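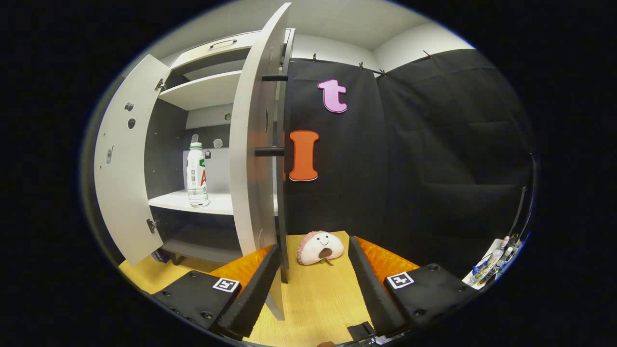
White cabinet, doors open, and the letter backdrop beside it.

Akpalu Play Room: Furniture and Fittings Check
Checked by: Nii Abubakari
Month: July
Start: 8:40 a.m.

Mark each line OK, FIX or N/A. Write a comment for anything marked FIX.

CABINET

1. Both doors open fully without catching. OK
Comment: Left door swings wide and stays where it is put. Right door a little stiff over the last part of its travel. Leave for now, look again next time.

2. Hinges tight, no screws backing out. FIX
Comment: Upper hinge on the left door had some play. Tightened by hand with the short screwdriver. Put a drop of thread lock on it when the new tube comes.

3. Latch catches when the door is pushed shut. OK

4. Door handles firm. OK
Comment: The black bars on the right door stick out when it is open. The upper one is above head height for the smaller children, the middle one is not. Keep the doors closed during sessions.

5. Cabinet fixed to the wall. OK
Comment: Pulled from the top, no movement. Anchors are the Trivero type fitted last year.

6. Shelves level and seated on their supports. OK

7. Nothing stored that doesn't belong. FIX
Comment: Water bottle with the red "A" on the label left on the middle shelf. Drinks go in the kitchen. Also a small blue item at the bottom left, behind the door. Take out and sort.

8. Lower compartment clean. FIX
Comment: Dust along the back. It is dark in there, so use a flashlight. Wipe and let dry before closing.

BACKDROP AND LETTERS

9. Fabric secured along the top edge. OK
Comment: Clips all hold. Fabric is wrinkled but that is not a safety point. Spare clips are in the Cunik tin, 2 left.

10. Fabric clear of the floor walkway. OK

11. Letters attached, no loose corners. OK
Comment: Pink t and orange I pressed down again. The orange one sits right by the edge of the cabinet door, so watch it when the door is opened in a hurry. Would move it over a hand's width next time the display is changed.

12. Fabric has a flame-retardant tag. FIX
Comment: Could not find the tag. Ask Trarkudis for the certificate and keep a copy in the binder.

FLOOR AND TOYS

13. Floor free of splinters and raised edges. OK

14. Toys off the floor when not in use. FIX
Comment: Plush toy left out on the wood floor. Trip risk near the open doors. Back to the toy bin.

15. Plush toys: seams closed, eyes and trim secure. OK
Comment: Squeezed and pulled each one. Next wash due at the end of the month.

FOLLOW-UP
Items 7 and 14 to be done before the room opens. Item 8 at closing. Items 2 and 12 stay open until the parts and paper arrive.

Signed: N. Abubakari
Finished: 9:15 a.m.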